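Notebook - sorting bench, back room
November, started 8:40

Picking up from the last entry. The big white table is now where we want it, with the long side toward the middle of the room. Ronaldo shimmed one leg with cork and it no longer rocks when you lean on it. Level checked both ways at four spots. Still a hair low toward the door, but a ball set down gently stays put, so I am leaving it.

Stock first. The carton from Hrnčiar came in yesterday afternoon. Packing slip says 309 small balls in mixed colors. I weighed them by the bag and did not count them out. Three of the red ones had a molding seam you can feel with a thumbnail and I put those in the reject tub. Everything else went into the gray drawers, one color to a drawer. The drawer labels are still in pencil. Verena wants them printed, and she is right, the pencil rubs off.

Running total in the parts book is 2,171 pieces for all the small items together (balls, pegs, rings, caps). The old total was wrong because the Purnska rings had been entered twice, once under rings and once under caps. Corrected in pen, initialed.

Cleaning the tabletop

Tried the Kernau spray on the far corner before doing the whole top. It leaves a film. You don't see it until you look along the surface toward the window, and then it is all streaks. Went back to warm water with a drop of dish soap, then a dry cloth. Let it stand 15 minutes before putting anything down.

The short dark mark on the top did not come off with soap. Did not come off with the eraser block either, and I stopped there so as not to dull the finish. Marking it on the table sketch so that people quit scrubbing at it.

Lighting

Moved the Voltine lamp back to the wall side. Directly over the table it gave a hard edge to every shadow and the small parts were tiring to look at. From the wall the shadows go soft and gray. You still throw one across the top when you stand up close, but it's faint enough to work in. Ronaldo would like a second lamp. I would like to see a full week with the one first.

Colors on white

Green is the easy one. The bright green ball reads well against the bare top even with a person's shadow nearby, and it can be found from either end of the table. Yellow is poor in the morning and better after lunch. The cream caps are hopeless on this surface - they want a dark mat under them, or they should go to the other bench. One ball at a time on the open top for now, with no tray.
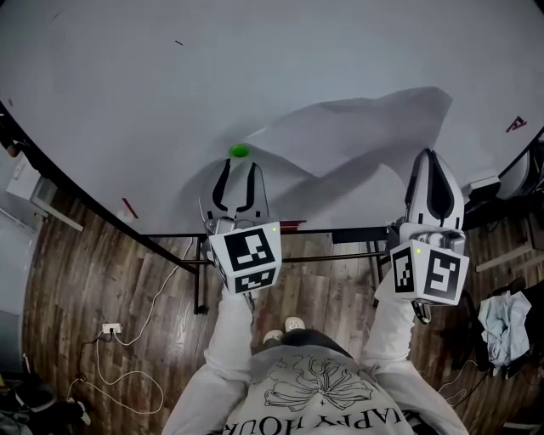 Left to do

Print drawer labels, bigger type than last time. Verena has the file.

Dark mat for the cream caps. There may be an offcut in the tall cupboard, check before ordering.

Ask Hrnčiar about the seams on the red ones. If it is only three, let it go.

Next order: Ronaldo suggested 3,000 pegs to get the lower price. I think that is too many for the drawers we have. Talk it over before anyone sends it.

Table leg - look at the cork again at the end of the month and see whether it has packed down.

Stopped 4:15. Top wiped, lamp off, drawers shut. Reject tub is on the windowsill.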